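Visit to the Ornard flight training centre, Wusdale
Jul 1, 2022

Members of the Skusar Aerospace Forum were received at the Ornard flight training centre in Wusdale, where the director of programmes, Elsie Bright, gave an update on the Henare trainer aircraft. The visit had been postponed from April.

The party was shown the assembly hall, in which four airframes are at present being fitted out, and then the simulator building. Ms Bright reported that the Henare has completed 134 test flights and that the runway extension, agreed with the district council, will be finished before winter.
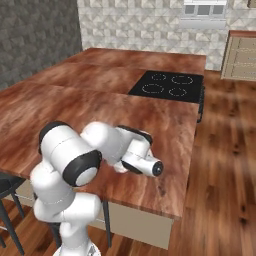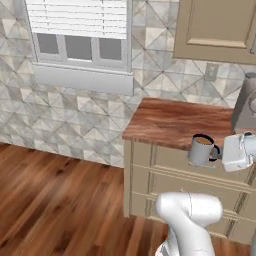
In the afternoon, members took turns in the full-motion simulator and flew a circuit of the airfield under the guidance of an instructor. Questions followed on noise, apprenticeships and the night flying timetable. Ms Bright confirmed that night flying will end at ten o'clock and that residents may write to the centre with any concerns.

The Forum thanks Ornard for its hospitality. Members who wish to receive the briefing papers should apply to the secretary, quoting reference 3426.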